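11 September 2023 – bimanual cell, laundry task

Back on the planner today. Onni Lappalainen's patch to the Cikell scheduler went in before lunch, and the two arms now hold separate locks on the shared volume. Previously there was one lock, so whichever arm asked first got the whole table and the other sat there being polite until the 300 s timeout.

Left arm gets the rack, right arm gets the sock in the yellow tray. The collision model still thinks the horizontal pole is a box as fat as a tree trunk. I fixed that in June. I then apparently fixed it back.
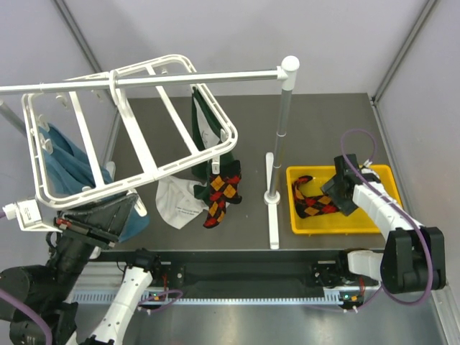
Cloth segmentation is the other headache. The argyle pattern gets split along its diamonds, so the Palacios mask server reports one sock as a small crowd of sock fragments, each with its own confident grasp pose. Merging by depth helps on the tray. Against the dark green cloth it merges the sock with everything else – also confidently.

Grasp sampler set to 2000 candidates. Dropping it lower made planning faster and the grasps stupider.

To do:
Shrink the pole mesh, commit it this time.
Log lock handoffs with timestamps from both controllers.
Ask Onni why release takes 2 cycles.
Rerun on the Ostance branch before touching mask thresholds again.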